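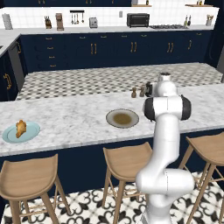 Kitchen island

A kitchen island is a freestanding or fixed block of cabinetry with a countertop, placed so that a person can walk around it on at least three sides. It is found mostly in houses with open floor plans. Sales literature credits it with saving steps, adding value to a home and bringing families together, and the evidence for these claims is uneven.

Origins

The island is often said to descend from the farmhouse worktable. The link is plausible but loose. A worktable was moved, scrubbed and sometimes carried outside; the modern island is usually fastened to the floor and may contain a sink, outlets or a cooktop. Large country houses also had central tables in their kitchens, used by paid staff, and these are cited as ancestors about as often. Popular histories tend to pick whichever story suits the style of cabinet being sold.

The built-in form spread in North America after World War II, as walls between kitchens and living areas came down. Why the walls came down is itself disputed. Cheaper framing, better exhaust fans and a change in who did the cooking have all been offered as causes.

Layout

Planning guides generally ask for a clear aisle on each working side. The Zeden guide, used by some cabinet shops, calls for 100 centimeters where one person cooks and 120 where two do. It gives no source for either number. An aisle that is too narrow traps the cook behind an open dishwasher door, and one that is too wide turns the island into a detour between the sink and the stove.

The "work triangle" is often invoked in favor of islands. The rule, which joins the sink, stove and refrigerator by short lines, was drawn up for small closed kitchens. An island placed in the middle of the triangle breaks at least one of those lines unless it holds one of the three fixtures.

Countertop materials

Marble, granite, quartz composite, wood and laminate are the usual choices. Marble is cool to the touch, which helps with pastry dough, but it is a soft stone that contains calcium carbonate. Lemon juice, vinegar and tomato sauce dull its polish in a process called etching. Sealers slow the absorption of stains. They do not prevent etching, although they are frequently sold as if they did.

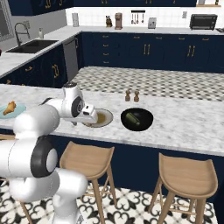
Overhang and seating

Where stools are planned, the countertop extends past the cabinets to leave room for knees. Stone can carry only a limited overhang before it needs brackets, and the limit depends on the thickness and type of slab. The Kang bracket, a flat steel arm hidden under the top, is one product made for this purpose. Its maker advises fixing it before the stone is delivered — advice that is hard to follow in a remodel.

How much the seats are used is another matter. A survey by the kitchen retailer Jetumel found that 50 percent of owners ate at the island every day. The people asked were all recent customers, and the survey did not separate meals from snacks.

Resale value

Real estate listings mention islands prominently. The housing newsletter Dastisis compared 26 pairs of house sales and reported higher prices where an island was present. The houses with islands were also larger and more recently remodeled, so the comparison says little about the island alone.

Criticism

Common complaints are that islands collect mail and dirty dishes, that cooktops set in them are hard to vent, and that they leave no room for a table. Movable carts avoid the last problem but offer less storage. In small kitchens a peninsula, attached to a wall at one end, gives much of the same counter space with one fewer aisle.

See also: Breakfast bar; Butcher block; Countertop; Peninsula (kitchen)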